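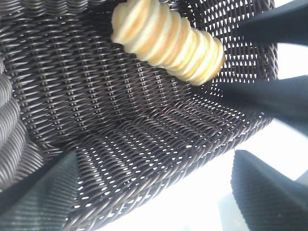 I finally took a basket weaving class! I've wanted to do it since October, when I picked up a little lidded one at a market in Cabanatuan and then spent the whole bus ride turning it over trying to find where it started (I never found it).

The class was in the back of a yarn shop called Plovora, and our teacher was Hajnalka Pap, who has been weaving for 18 years and can talk to you, drink coffee and finish a row all at once. We used round reed, soaked in a tub until it would bend without cracking. You lay out your spokes, cross them in the middle, and then go over and under, over and under, until your thumbs complain. Mine complained for about 3 hours.

The base is the hard part. I pulled too tight and the whole thing cupped up like a soup bowl, so I had to undo it and go again, and the second time I loved it. There's a moment when you turn the spokes up to make the sides and suddenly you're holding a thing with an inside! I said "oh!" out loud and Szabolcs, at the other end of the table, said "I know!"

The rim took me 2 tries as well. You tuck each spoke behind the next one and in front of the one after that, and the last few have to be threaded back under the first, with a lot of poking and a blunt awl. Mine has a bump in it where I lost track. It's holding onions now.

I've already ordered more reed, a big coil of the thin stuff, and I want to try dyeing some of it with walnut hulls. If any of you have done that, please tell me how long you left it in the pot, and whether the color rubs off on your hands afterward.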